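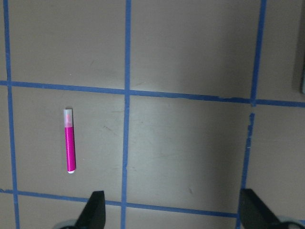 Marker in its cell, fingers open, blue tape grid on the bench.

Workshop > Grippers > Side-by-side tests > FAQ

Gripper comparison: the questions I keep getting

I'm Senthil Pisharody and I run the bench tests on this site. The Sostier and Strickland write-up brought in a lot of mail (thank you!), and plenty of it asks the same things, so I've put my answers on one page. I add to it when something new comes up.

Which grippers did you compare?

Two of them, both parallel-jaw: the Sostier and the Strickland. I ran them on the same Bomen arm with the same controller, and I swapped only the gripper and its wrist bracket. I wanted to try the Cekia as well, but the bracket I ordered had the wrong bolt pattern and the replacement is still on its way.

What's with the blue tape?

It's a grid! Each cell gets a number in my notes, and before every try the script tells me which cell to put the object in. I used to just drop things wherever, and I found out I'm terrible at being random. I put everything right in front of the gripper without noticing. Painter's tape comes up clean and costs next to nothing. Mine gets ragged at the crossings and I let it go for far too long, so do as I say and replace yours sooner.

Does the tape confuse the camera?

A little, with blue objects. Pink, red and yellow stand out fine against it. If you want to test with blue things, use a tape in some other color, or mark only the corners of each cell.

Why a marker, of all things?

Because it's slim, it rolls, and everybody has one in a drawer. A wooden block will forgive a sloppy grasp and a marker won't. If the fingers close a touch too high above the table, they slide right over the barrel and send it off across the bench. I did use other things too (a sponge, a tape roll, a small wrench), 6 objects in all, and the marker was the one that separated the two grippers.

How many tries did you run?

1,896 grasps, split evenly between the two. It ate most of January. I'd do a batch with my coffee before work and another after dinner, and I recalibrated the wrist camera at the start of each batch.

So which one won?

Depends what you're picking up, sorry! On the sponge and the tape roll I couldn't tell them apart. On the marker I liked the Sostier a lot better, mostly for how evenly its fingers meet at the tips. The Strickland is quicker to close and the cable routing is so much nicer, and if I were moving boxes all day I'd take it and be happy.

Why put the camera on the wrist? Wouldn't overhead be easier?

Overhead is easier to set up, sure. But my arm kept blocking the view at exactly the moment I cared about. From the wrist I get the fingertips and the table together on the way down. You do have to get used to the grid looking crooked, and the fingers always take a bite out of the bottom of the picture. I crop nothing and let the software deal with it.

Do I need special lighting?

I don't have any. One corner of my bench is always dimmer than the middle, and I left it that way on purpose, since most people's benches are like that. What I'd avoid is a lamp aimed straight down at a shiny object. A glossy barrel throws a bright streak and my detector got very excited about it.

How long does a gripper swap take?

15 minutes once you've done it a few times. The first one took me an entire evening, including a hunt for a dropped screw.

Can I have your script and the cell list?

Yes! Write to me and I'll send both. The script is ugly but it runs, and the cell list is a plain text file you can edit for whatever grid you end up with. Tell me which arm you have, as the home position in there is set for the Bomen and you'll want to change it before you press go.

Will you add soft fingers?

I'd like to. Cekia first, then soft fingers.

Filed under: Grippers & end effectors, Bench tests, Wrist cameras

Contact Senthil | © Senthil Pisharody, all rights reserved | Back to top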